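Setting Up the Simulated Cell
By Lilibeth Pangilinan
2026-02-01

This part of the guide covers the Kong arm in the Prorkis simulator, from loading the cell to the first test move. Finish the licence steps before you start.

1. Open Prorkis and load the cell file named Kukdale. The first load is slow and the window may go grey. Leave it alone.

2. Check the base. The arm must be fixed to the white platform, and the platform must be fixed to the table. If either one is left free, the arm tips over as soon as you press Run.

3. Set the physics rate to 600 steps per second. Lower values load the computer less, but the fingers start to sink into the blocks.

Note: the rate goes back to its default when you change cell files. Check it each time.

4. Send the arm to its home position, then jog each joint in turn at slow speed. Watch the elbow – it has the longest swing and will sweep across the table if you enter the wrong sign.

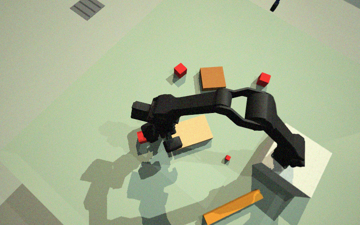 5. Bring the gripper down beside a block with the fingers pointing at the table. Stop at a clearance of 13 mm and read the height in the Pose panel. If it differs from the value in the cell file, the tool offset is wrong. Correct it under Tool > Offset and repeat this step.

6. Close the fingers on the block and lift it slowly. If it slips, raise the friction value one notch and try again.

Caution: do not drag blocks by mouse while the simulation is running. Two overlapping blocks will be thrown apart, and you will have to reload the cell.

7. Save the cell under a new name. Gallano, the backup tool, keeps the last 16 versions and deletes the oldest without asking – export any version you want to keep.

Repeat steps 4 to 6 after every update to the arm model. Allow nearly 6 minutes for this.

We use cookies to remember your settings. Accept | Manage choices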